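The Paper Bag Comes Back to Jandthorpe

2021-05-18

For most of the last century the Drillwood mill made one thing, and that was brown paper for bags. When the grocery chains switched to plastic, the orders dried up and the mill cut its staff to 207. Two of its machines were sold for scrap.

Then the town of Jandthorpe banned thin plastic bags at the checkout. The rule took effect in December, and the mill had trouble keeping up within weeks. It now runs six days a week and sends 1038 bales of flat bags a month to stores in the county.

Kraft paper gets its strength from long softwood fibers. The pulp is left unbleached, so the color stays brown. A good bag can carry a full load of canned goods, but it does poorly in rain, and shoppers who walk home have complained about torn bottoms. The mill has tried a heavier base sheet, which costs more to make and takes up more room on the truck.

What Happens After the Groceries

Few bags go straight into recycling. People in town line trash cans with them, cover schoolbooks, ripen pears and start the woodstove. Plenty end up holding toys.

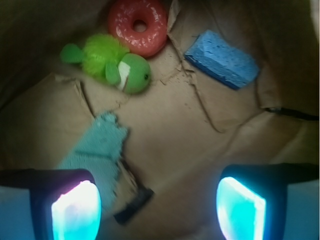
Who Pays

Stores charge 6 cents a bag. Bakhtiari, the largest grocer in town, keeps the money to cover its costs. Prustance, a smaller shop near the river, gives the charge back to anyone who brings a used bag in. It took back 1676 of them in the first month and is still working out where to store them.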